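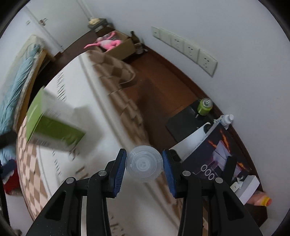

Last changed: July 2019

Kistley equipment review, minutes
Chair: Máté Magyar

1. Hand-held gripper kit, Nyitrai offer. Quote covers 2 units and 6 spare pad sets. Delivery to Genville is extra. Pad wear after 200 cycles to be checked against the supplier sheet.

2. Room tidying task. Cartons, cans and small packaging stay on the list. Frosted plastic parts to be logged separately, as grip on smooth plastic is not covered in the sheet. 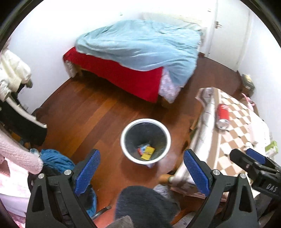

Fig. 2. Fingers open, waste bin between them.

3. Pusetti rental. Minimum term is 80 days. Terms not accepted. M. Magyar to ask for a shorter one.

4. Purchase decision held over to the next meeting.

Shares 6 | Comments 2

pkt_lab: Does the quote include linkage pins?

R. from Genville: Item 1, please add the delivery cost.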